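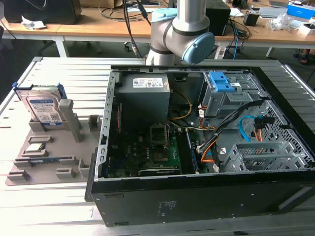 Tower on its side, panel off. Hard disk in the tray to the left.

Gadadon Practice Tower
Strip-and-rebuild PC for repair classes
Stock no. 1062
Condition: used, and about to be used a great deal more

Most people learn to take a computer apart on one they would rather like to keep. The Practice Tower spares you that. It is an ordinary black desktop tower that has retired from office life and now exists to be opened, emptied, filled again and opened by the next person.

Lay it on its side, take the panel off and everything faces you. Power supply in one corner, green motherboard below it, drive cage across from both. The catches on the cage are blue plastic, so you can stop hunting for a screw that was never there. Cables are left as we find them. We did try tidying them for one batch, and Albertina Mendes, who teaches the evening class in Cornbridge, asked us to please stop, as her learners were getting an unrealistic view of the world.

What you get
Black tower case with removable side panel
Power supply
Motherboard with memory and an expansion card
3.5-inch hard disk in a blue caddy
Data and power cables, tangled at no extra charge

What you don't get
A processor. The socket is supplied empty with its metal frame ready to lift, and you fit your own.
Screen, keyboard, mouse or any promise that it will run this year's games.

The grey parts tray is sold separately. It has raised pegs and compartments, and a slot that will hold a drive upright while you look for the caddy.

Price
Tower: £72
Parts tray: ask, as we keep running out

Customer comments
"Survived two terms and Iker." – Rattana Prasertsri
"I have no idea how the blue cable got there but I put it back." – Iker Aranda

Delivery
Weekdays, to the door. It is heavier than it looks, and stairs are between you and the driver.

Page last changed May 2018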